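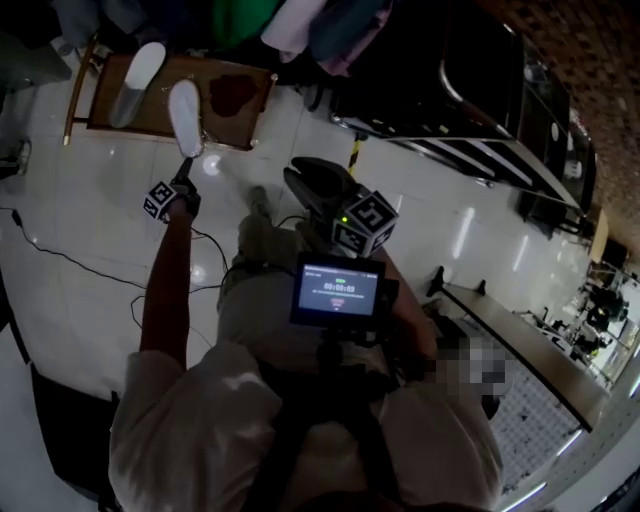

Plirkent Lamp Listings

A data card for a collection of shop listings for hanging lamps and table lights, put together by Kastriot Angelovski.

What it is

Plirkent is a set of 2,000 product listings for ceiling pendants, bar lights and the long lights that hang over games tables. Each record holds the text a shop put on its page, plus a few fields filled in by hand. There are no customer reviews in it and no customer details.

The listings are in English. Most came from small lighting shops that agreed to pass on their old catalogues. Guvix supplied the largest share, mainly pendants and spares. Kelemen sent bar and games room lights, and Irno sent a mixed lot with a good many discontinued lines.

Files

listings.csv — one row per listing
shops.csv — one row per shop, with the short code used in the listings
shades.csv — the agreed words for shade shapes
notes.txt — odd cases and how they were settled

All files are UTF-8. Commas inside a description are quoted. Line breaks inside a description have been turned into single spaces.

Fields in listings.csv

id: a number that stays the same between releases
shop: the short code from shops.csv
title: the title as the shop wrote it, spelling mistakes included
description: the full text, unedited apart from line breaks
colour: one plain colour word, or blank
shade: one of the 13 words in shades.csv, or blank
lamps: how many bulbs the fitting takes
drop_cm: the longest hanging length, in centimetres
width_cm: the widest point of the fitting
price: the shop's price in pounds when the listing was saved
stock: yes, no or unknown

Inches were changed to centimetres and rounded to the nearest whole number. Where a shop gave both and they disagreed, the centimetre figure was kept and the row is mentioned in notes.txt.

How the fields were filled in

Colour and shade were read from the title first and the description second. If the two disagreed, the title won. Finishes such as "antique brass" and "aged brass" are all down as brass. "Smoke" was a nuisance — some shops mean grey glass and others mean brown — so it is left blank unless the description settles it.

The lamps field counts bulbs, so a bar with three shades is 3 even when the shop calls it a single light.

Known problems

There are 79 listings with no price. Most are Irno lines that had already been withdrawn.

Kelemen measured drop from the ceiling plate and Guvix measured it from the hook. The difference is small on long pendants but matters on short ones. Nothing has been done to correct it.

Some descriptions are nearly the same from one row to the next, with only the colour changed. They have been left in. Anyone splitting the set for training and testing should group by shop and by the first few words of the title, or near copies will end up on both sides.

The stock field is out of date and should not be used to decide what to buy.

Using it

The collection is free for study and teaching. For anything sold, write first. Please don't republish the full descriptions on a shopping site.

Changes

Saturday, March 27, 2021 — added the Irno rows, fixed the swapped width and drop values in the Guvix bar lights, and removed the old "style" field.

Corrections should give the id, the field and the value it ought to have.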